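A **bedspread** is the outermost cover on a made bed. Quilted kinds have a top, a filling and a backing held together by stitching, which keeps the filling from shifting.
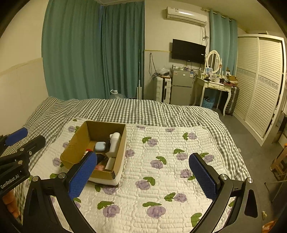 *Evander Shearer*

## Construction

Thin filling is usual in warm regions. Cotton and polyester are the common choices, and polyester dries faster. Machine quilting repeats one line across the whole cloth, often a wave, a diamond or a brick pattern. Hand quilting may follow the printed design instead, and a full-size piece can take 7 months. Floral prints, roses above all, have stayed in use through many changes of taste.

## Storage

Covers that are out of season are washed, dried fully and folded loosely. Sharp folds weaken the cloth, so many owners refold them every April. Cardboard boxes are cheap but can yellow cotton over time unless lined with acid-free paper. The textile museum at Orkurton keeps nearly 2,000 covers, the oldest of them rolled on tubes. 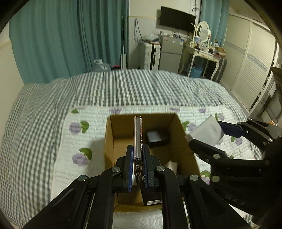 *Items upright in an open cardboard box*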